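## Notebook, February — drying of washed cloths, part 2

Continued from the last entry, where I wrote only about detergent. Now I write about the drying, as I promised to Steinar.

The problem is the same as before. Our microfiber cloths come out of the wash clean, but after some weeks they don't take up water anymore. They push it in front of them. In the Carodton workshop they throw such cloths away and order new ones, and I think it is a pity, for the fiber itself is not worn. I have looked at it under the small magnifier and the ends are still split as they should be. Something sits on them.

My first idea was fabric softener. But we don't use softener in this building, I have asked everyone and I have looked in the cupboard. The second idea was heat. Our tumble dryer has only two settings that work, and the lower one is still quite warm when I put my hand on the door. The third idea is lint from cotton. We wash the cloths together with the cotton towels from the kitchen, and everybody knows how a cotton towel behaves in its first months.

So I did it like this. I took new cloths from one package (Frade, the cheap ones) and divided them in two groups. Group A was washed with the towels and dried in the dryer, as always. Group B was washed alone, with half the detergent, and hung up where there was place. I wanted a proper line for this, but the line in the back corridor is full of overalls, so the cloths of group B had to find an edge or a hook each.
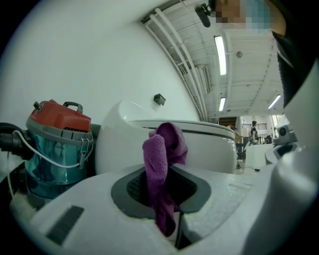
Steinar Bundgaard objects that hanging over an edge is not the same as hanging on a line, that the fold stays damp longest, and that I should at least turn the cloth once before I write down any time. He also says that he never believed in the heat theory and that it is the lint, it was always the lint. I have noted both. The turning I will do from now on.

The test for absorption is simple. I pour 30 ml of water on the steel plate, lay the cloth flat on it without pressing, count to 5 and lift. What stays on the plate I take up with a paper that was weighed before. I know that it isn't a very fine method. The scale is the old one from Stivard and it wanders a little when somebody closes the door, so I close it first myself and wait.

What I can say until now:

- Group A leaves more water on the plate than group B. The difference is visible without the scale.
- In group A there is one cloth that behaves well, and I don't understand why. Perhaps it was inside a sleeve or a pocket of something during the whole wash.
- Group B cloths feel stiffer in the hand. After one use the stiffness is gone.
- The smell is the same in both groups, that is, none.

I must be honest about a mistake. I changed three things at the same time between the groups — the company in the drum, the detergent and the drying. With this I cannot say which one does it, and Steinar is right to be annoyed. For the next round I want to keep the detergent the same in all groups and make four groups: with towels or without, dryer or air. It needs more cloths than I have. I have sent a request to Zultomlow for one more package, and I asked them to make sure it is the same type as before, as the last time they sent us a different weave and nothing could be compared.

Some small things which I don't want to forget:

The filter of the dryer was almost closed. I cleaned it before the second wash of group A and not before the first, so these two washes are not quite equal. From now on it is cleaned every time, and the one who cleans it puts a mark on the sheet.

Boiling of old cloths: I tried it with one of the bad ones, in the enamel pot, with no soap. There came a gray film on the water. Afterward the cloth took up water better than before, but not like a new one. It would be worth repeating with a little vinegar in the pot, and with a cloth of which I know the history.

Labels: the waterproof pen does not survive on microfiber. I have sewn a thread in the corner instead, white for A and black for B. Please don't cut them off, they are not loose ends.

Next: ask in the kitchen if the towels can have their own wash for the rest of the month. Find the second steel plate. Turn the cloths.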